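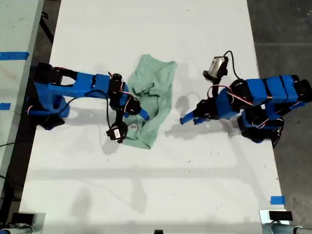
Two arms, one green cloth, left gripper pressing on the fabric.

How I set up a cloth session so the data's worth keeping

I run these a lot now, and most of my bad batches came from skipping the dull stuff at the start! So before anything moves, I do this:

1. Check both base mounts by hand. If one wiggles, stop and tighten it.
2. Follow every cable through the full reach of the arm. Loops are fine (you need some slack), but they can't snag on a joint.
3. Drop the cloth crumpled, and differently each time. No neat starts.
4. Keep your hands off the table while the motors are live. Kagiso Magagula drilled that one into me.
5. Bring one gripper in at a time, and let the second one hover until the first has settled on the fabric.
6. Log failed tries too. In July I tossed mine and regretted it.

I take a break every 8 tries and feel the servos for heat, with the power off, please.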